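Standarier Relief calls for safe passage for families stranded in Sura valley

Hulme, 26 August 2021

Standarier Relief has today called on all parties to the fighting in the Sura valley to agree a pause long enough for families to leave the town of Stustska and for food and medical supplies to go in.

The charity says 2165 people are sheltering in public buildings in the town, most of them in two schools and a covered market. Its staff registered 886 of them as children under the age of 12. The last aid lorries to reach Stustska arrived before the bridge road was closed, and the charity's local store has enough flour and cooking oil for seven more days.

Leanne Cropper, head of emergency response at Standarier Relief, said:

"Our colleagues in Stustska are sharing rooms with the people they are there to help. They tell us that the shelling is heaviest in the early evening, and that families now cook at midday so that nobody has to be out in the yards after dark. People want to leave and they have nowhere to go that they can reach safely. We are asking for a pause in the fighting and for a clear route out by the southern road."

What the charity is asking for

Standarier Relief is asking the parties to:

- stop fire along the southern road during daylight hours, with the times announced in advance by radio
- allow buses and ambulances through without searches that separate members of the same family
- let a convoy of 14 lorries, already loaded, travel from the border depot to the town
- keep troops and vehicles away from schools being used as shelters

The charity has given both sides the location of every building where it knows people are sheltering. It has had a written reply from one of them and is waiting for the other.

Conditions in the town

Mains water has been off in the eastern districts since the pumping station lost power. People there are using two wells and a tanker, which makes fewer trips than it did because of the shortage of diesel. The clinic is open for births, wounds and children with fever. Patients who need surgery would normally be driven to the regional hospital, a journey that has not been possible since the road closed.

Many of those in the shelters have been displaced before. They left villages further up the valley in January and had been renting rooms or staying with relatives in Stustska when the fighting reached the outskirts.

"Some families have moved three times," said Leanne Cropper. "They have sold what they could carry, and winter clothing was often the first thing to go. Even if the road opened tomorrow we would be looking at months of support - rent, blankets, school places."

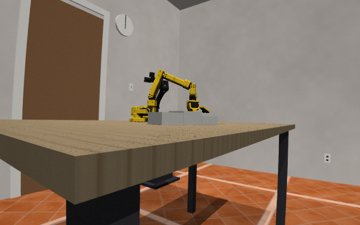
Support outside the valley

A further 2810 people have crossed into the neighbouring district and are staying in a tented site and with host families. Standarier Relief is running a kitchen at the site and paying a small cash grant to each household on arrival. Host families receive the same grant.

The charity's appeal remains open. Donations can be made through its website, by post or at the Hulme office during normal opening hours. It is not able to accept clothes, toys or tinned food, as transport to the border is limited to goods bought in bulk.

Notes to editors

Standarier Relief is based in Hulme and has worked in the Sura valley through a local team.

Figures for people in shelters come from the charity's own registration lists and do not include residents who have stayed in their homes.

Leanne Cropper is available for interview. Staff in Stustska can sometimes be reached by phone in the mornings, but for their safety they should not be named or photographed.

Requests should be made to the press desk at the Hulme office.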